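Features > Workplace > Automation

December 18, 2019
By Mirela Cordeiro

Search this site Go

The Returns Room Learns a New Routine

For most of its history, the returns room at Brandão was staffed by people who lifted, turned and set down drink containers for an entire shift. In August the distributor began moving part of that work to robot arms supplied by Nesulari. The room has 20 employees, and all of them remain on the payroll.

Their duties have changed considerably. Elaine Magalhães, a sorter for eight years, now divides her day between the inspection bench and a training station, where she reviews grasps and marks the ones that should be tried again. Her wrists ache less, she said, but the new work is quieter and she misses the talk across the belt.

Management raised pay for employees who completed the training course. Welington Xavier, the shift supervisor, acknowledged that two colleagues declined the course and asked to stay on the loading dock. Their request was granted.

Thin-walled cans receive particular attention at the training station, both in the grip and standing on the cloth.

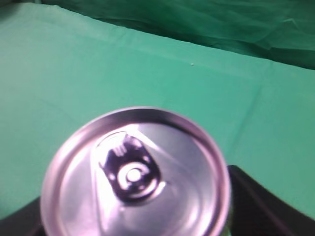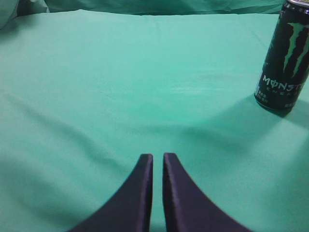

The agreement on staffing will be reviewed next year. Employees have asked that any further change of duties be announced in writing and that training take place during paid hours. The company has accepted the second request and is still considering the first.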